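4.2 Where the chores still go wrong

I went into the Prikex runs thinking grasping would be our headache. It wasn't! We logged 824 simulated chores in the Niskanen apartment (wiping shelves, moving cups, straightening things on walls), and the arm lost most of its time just getting into position near a wall. Figure 3 gives the wrist view with the gripper open and the "Starry Night" print behind it.

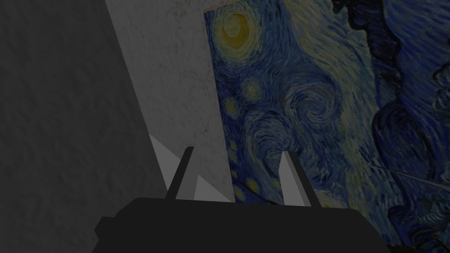
Naledi Mabuza told me she wouldn't trust any of these systems with her own kitchen yet, and that a chore only counts as done if she doesn't have to go back and fix it. I took that to heart, and our scoring got a lot meaner after February: a cup left on the wrong shelf is now a fail, full stop.

Figure 3. Wrist views in the Niskanen apartment, both with the fingers open and empty.
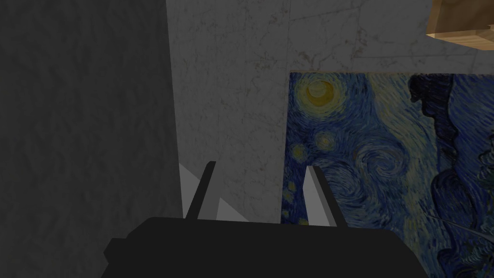 My own guess is that dusting and straightening will come before dishes, mostly because you can do them slowly. Our planner, Brorkden, needed 33 tries on average to settle on an approach near a corner, and almost 40 when we turned the lights down. Uneven light is a pain for it. With the left side in deep shadow and pale, veined marble right next to it, the planner has two very different surfaces to judge within a few inches of travel, and I'd love to see it slow down there the way a person would.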